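Small dish, big claim: Polonance tells tenants to ration the dish soap

Wed 4 May

Tenants at the Polonance shared offices on Tang Street have been asked to stop putting dish soap straight on the sponge. Under a kitchen notice that went out this week, they are supposed to press one measure of soap into a small dish, dip the sponge in it, and wash from that until the dish is used up.

Polonance says the change will cut the building's use of dish soap by 46 percent. That is a very exact number for something that depends on how 80 people wash their lunch boxes, and the notice doesn't say much about where it came from.

The advice itself is old. Plenty of people grew up in homes where a saucer of diluted soap sat next to the sink all day. What is new is the size of the promise, and the fact that it has been passed along by Dutora, the firm that runs the building's cleaning contract and also orders its supplies. Dutora will be paid a flat fee for kitchen consumables starting in May. Before, it billed for what was used. If tenants use less soap, the saving goes to Dutora first, and the notice leaves that part out.

Musyoka Makori, who handles tenant services for Polonance, said the figure was "from a trial" and that he was comfortable with it.

Asked how long the trial ran, he said 3 weeks. Asked how many kitchens took part, he said one, the second-floor kitchen, which is the smallest of the four and is used mostly by a company whose staff eat out. Asked whether anyone had checked that the dishes were getting as clean as before, he said there had been no complaints.

"People can see for themselves," Makori said. "You press once, you have your soap in the dish, and you stop there. Most of us use far too much."

He may well be right about that last part. A pump top makes it easy to press two or three times without thinking, and a squeeze bottle is worse. But a trial in a kitchen that hardly gets used, over weeks that included a public holiday, doesn't tell you what will happen on the fourth floor, where there is a rice cooker going by eleven and a line for the sink by half past one. 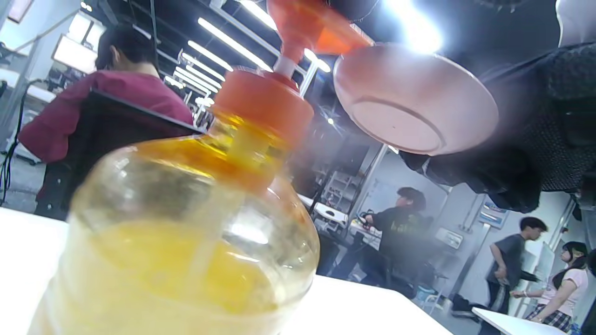
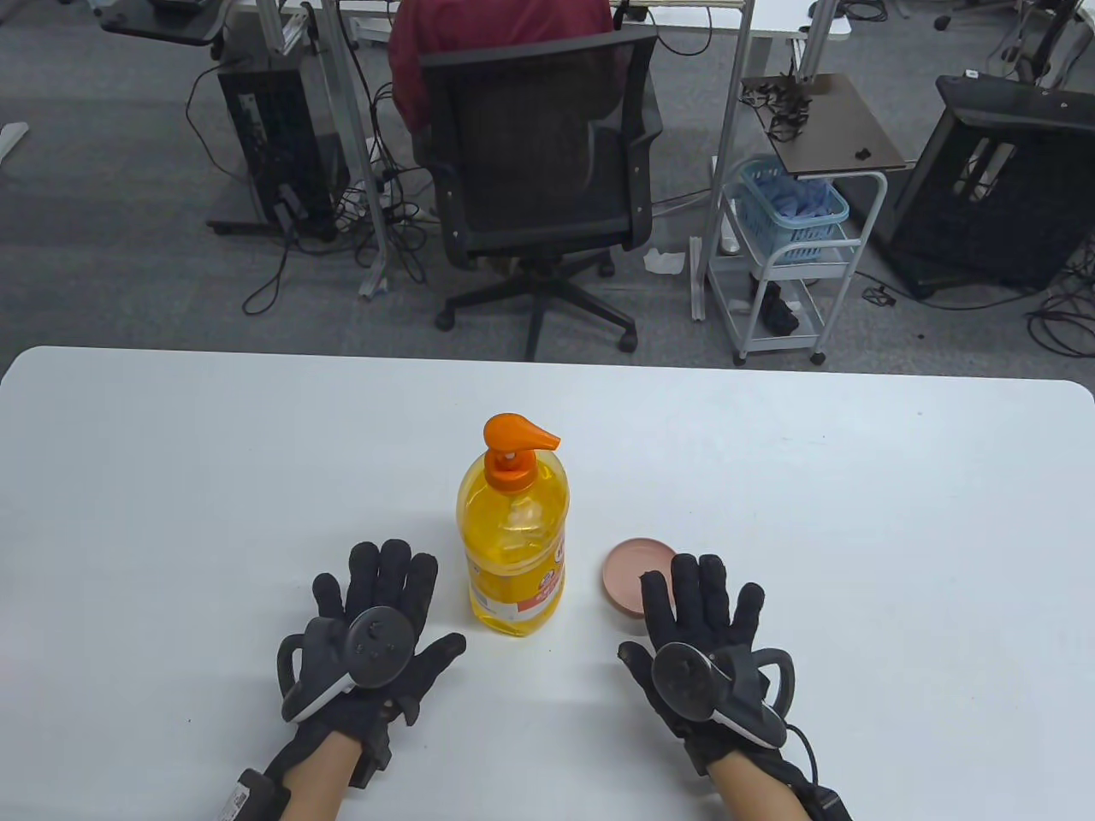
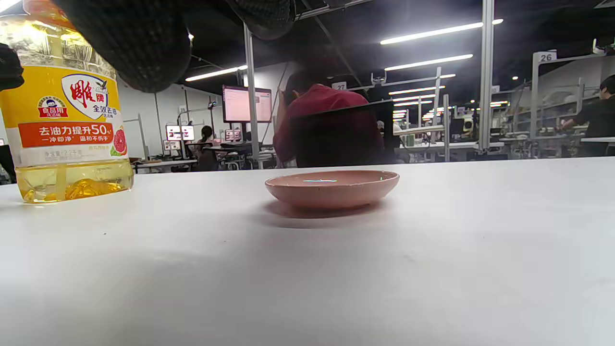

The label on the yellow bottle in the last picture promises 50% more grease-cutting power.

Claims like that one are everywhere on the soap shelf, and they have the same weak spot as the Polonance notice: more than what? Less than what? A percentage needs a starting point. Dutora's starting point appears to be the amount of soap delivered to the second-floor kitchen in the weeks before the trial. Makori confirmed that those deliveries included a restocking order. Soap that goes into a cupboard has not been used, and counting it as used makes any later month look thrifty.

We asked Dutora for the weekly figures. A reply came back the next morning with a one-page summary and no table. It repeats the 46 percent, adds that the building could save "up to" 3,000 presses of the pump every month, and does not explain how the presses were counted. There is no counter on a soap pump. A second message asking about this had not been answered when this item was finished.

The summary also recommends a dish made by Vatent, a kitchenware seller that Dutora already buys sponges from. It is shallow with a small rim, and there is nothing wrong with it as far as we can tell. A saucer would do the same job, and every kitchen in the building already has a stack of those. Makori said tenants were free to use whatever they liked and that the Vatent dish was "a suggestion." The notice uses the word "please" and gives an order form.

There are practical questions too, and tenants have been raising them on the sheet taped up by the third-floor sink. One wanted to know who rinses the dish at the end of the day. Another pointed out that a dish of soap shared by several people ends up holding whatever came off their sponges – curry, mostly, by the sound of it. Someone else had written simply "buy cheaper soap." Under that, in a different pen, was "no."

The sharing problem is the one that deserves a proper answer. At home, one person washes up, uses the dish, and rinses it out. In an office kitchen the dish sits there between users, and a sponge that has been around a greasy pan goes into it again and again. The notice says to refill the dish "as needed," which could mean twice a day or not at all. It says nothing about emptying it first. If everyone does empty it, and they should, then whatever is left goes down the drain each time, and some of the saving goes with it.

Makori said he would look at the wording. He also said the rule was not really a rule, and that no one would be checking. That seems sensible, although it makes the 46 percent harder still to take seriously. A saving that relies on everyone following a method, in a building where no one will look to see if they do, is a hope with a number attached.

A fairer test would not be hard to run. Use all four kitchens. Start each one with a full bottle, mark the level with a strip of tape, and leave the sponges and the soap the same as they are now. Do a few weeks the old way and a few weeks with the dish, and write down the levels every Friday. It would cost a roll of tape. Makori, when this was put to him, said he liked the idea and would pass it to Dutora, though he could not say if the firm would want to take part.

For now the notice stands. Tenants who prefer to carry on as before can do so, and the soap is still included in the rent, which is not going down. The Vatent order forms are due back at the front desk by the end of May, and the first full month of usage figures should be ready after that. Polonance says it will share them with tenants. We have asked for the delivery records to be shared along with them, including the restocking order.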